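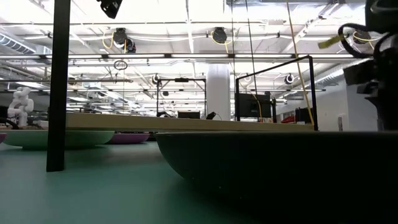

# Tableware Set B – Bowls and Plates on the Green Table

Set B is the mixed-color tableware held at Harnimbridge and used for layout and stacking work. The inventory sheet lists 21 pieces: bowls, large plates and small dishes. This page is a visual record of the pieces on the table, with notes on color, size and marking. It replaces the list printed in December, which gave only piece codes and could not be used by anyone who did not already know the set.

The notes were compiled by Consuelo Lozano and last checked Apr 25, 2019. Inventory codes are on the sheet and are not repeated on this page.

## Bowls

The bowls differ more in profile than the plates do. The mint-green one is wide and shallow and takes up a lot of table for its height. The purple ones sit lower. The dark bowls are hard to tell apart from above, and most sorting errors in this set are between two dark pieces.

Bowls are placed base down with clear table on all sides. A hand should fit between neighboring rims. If it does not, the layout is too tight and one piece goes back on the shelf.

The light wooden board lies across the table and serves as a dividing line. Pieces may stand on either side of it. Bowls are not placed on the board itself; a base that is half on wood and half on the tabletop will rock when the rim is touched.

## Plates and small dishes

The large plates are entered on the sheet at 247 mm across the rim. The tolerance used for sorting is 3 mm, which is enough to separate the large plates from everything else without a second measurement. The small dishes are sorted by eye.

Color names caused some trouble in the earlier list. "Pink" was used for three different pieces, and "gray" for anything that was not obviously a color. The names now in use are longer and slower to write, but two people reading them will pick up the same plate.

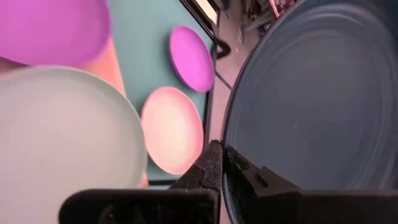
*Magenta-purple and pale gray large plates, with a small magenta dish on the green tabletop.*

The purples need the most care. A smooth, undecorated plate shows a different shade at the rim than it does in the interior, and the difference grows when it is viewed at a low angle. The rule is to name a piece by its interior, with the plate flat on the table and the person standing. The rim is used only to settle a doubt.

The pale gray pieces have the opposite problem. They pick up a tint from whatever is near them, and next to the green tabletop they can read as greenish. For a color check, put a sheet of white paper under the plate and look again.

Small dishes are counted separately from the large plates. They go missing more often, usually inside a bowl that has been put away without looking.

## Spacing and overlap

The standard layout for plates has no overlap. In practice the table is not large enough for a full set of large plates and the board, so the following is accepted:

- A plate may rest partly on the board if it does not rock.
- A plate may touch the plate next to it.
- A plate may not cover more than the rim of another plate.
- Small dishes stay on the flat tabletop.

Light and dark pieces are alternated where possible. This makes the layout easier to check from the far side of the table, where the plates are seen as narrow ovals and two dark ones side by side can pass for a single piece.

The color list for the plates currently has mint green, slate blue, white, black, bright purple and cream, plus the magenta and gray already mentioned.
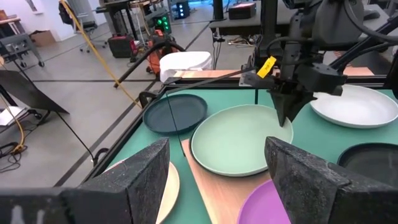
Cream and white are kept as separate entries. They are easy to confuse one at a time and easy to separate when both are on the table, so the usual method is to find both before writing down either. The same applies to slate blue and black under weak light.

The board should be checked before plates go down. It moves a little whenever something is set on its edge, and over a long session it can end up well off its starting line. Two pencil marks at the rear rail were tried and wore off – the position is now taken with a tape measure from the near edge of the table.

Scuffs on a plate are recorded only if a fingernail catches in them. Surface marks that wipe off are not recorded.

## Marking

Pieces that look alike are marked on the underside. The mark is a narrow strip of pale tape placed on the flat part of the base, where it does not touch the rim of the piece below when bowls are nested. Tape on the outer wall was used at first. It lifted at the corners and left residue, and was given up.

Rules for tape:

1. Clean and dry the base first.
2. Use one strip per piece, laid straight across.
3. Keep the ends inside the circle of the base.
4. Replace the strip when a corner lifts. Do not add a second strip on top.

A base can be read only when the bowl is off the table and tilted, so the mark is checked at pickup. Checking it later means lifting every piece a second time.
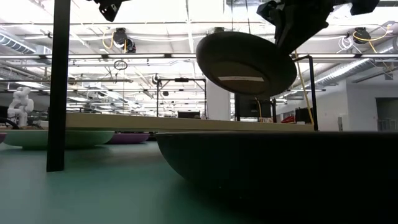
Two labeling tapes have been used in Set B. The older pieces were done with Ayala tape and the replacements with Pivinetti. Both stay readable through normal handling. Pieces that are washed often should be looked at monthly, whichever tape they carry.

## Stacking and return

Plates are returned first, then bowls, then small dishes. Large plates go in one stack with the darkest at the bottom. Bowls are nested by width. The mint-green bowl goes at the bottom of the nest and the narrower ones go inside it; reversing the order leaves a stack that leans.

Small dishes go in the tray and never inside the bowls.

The shelf label gives 562 as the storage number for the whole set. It is the same number for the spare pieces kept at Prelunthorpe, so a request should state which of the two locations is meant. Requests without a location are filled from Harnimbridge.

## Open items

- Second check of the slate-blue plate against the sheet.
- New tape for the narrow dark bowl.
- Agree on a name for the salmon-pink piece. The sheet has "coral" and the shelf has "salmon."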